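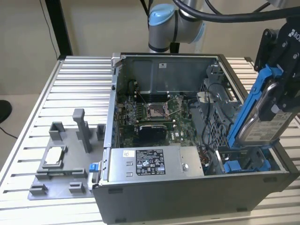

Maxine thinks the sourdough crackers are going soft because of the rosemary. Her argument is that fresh herbs carry water into the dough and it never fully leaves, and that I should switch to dried before I touch anything else. I wrote it down because she was right about the salt last time, but I'm not sold yet!

March, second batch of the month, started 2 pm

So, crackers. I want one that keeps its snap in a closed tin for a week, and so far I get three days if I'm lucky (two if the kitchen is steamy, and mine usually is). Same base as before: 208 g discard, straight from the fridge, plus flour, olive oil, salt and the rosemary chopped as fine as I have patience for. I did half the tray with fresh and half with dried to keep Maxine happy. Marked the dried side with a row of fork holes along one edge so I wouldn't mix them up, and then promptly pricked the entire sheet with the fork. Luckily the dried bits look darker.

Rolled it between two sheets of parchment. I keep telling myself it's thin enough and it never is. Bhavana rolls hers until she can read the printing on the parchment box through the dough, and hers do snap, so this time I kept going past the point where I normally get bored. The corners came out much thinner than the middle. I need a better pin, or better arms.

Baked 16 minutes, turned the tray once at halfway. Corners brown, middle still pale and bendy. Pulled the corners off and gave the middle a few more minutes with the door cracked open, which I should have timed and didn't. Next time write it down, please, future me.

Tasting notes, such as they are. Fresh side: smells wonderful, a bit piney, slightly chewy in the center pieces. Dried side: more toasty, less perfume, crisp right away. Gangadharan tried both without being told which was which and went for the fresh, then ate most of the dried. Not sure how to score that. Pascal wants more salt on everything, as always, and says flaky salt on top before baking would stick better if I brushed with water first. Seems to me that adds the same water Maxine is complaining about, but it's only the surface, so maybe fine?

Both halves went into separate tins once they were cool to the touch. I think I've been closing the tin too early in the past, so this could muddy the herb question. Should have changed one thing at a time. Oh well, they're in there now.

To do: buy more rye flour, ask Sumathi how she stores her papads through the rainy months, find the other tin lid. Check both tins tomorrow after lunch and again at the end of the week, if there are any left.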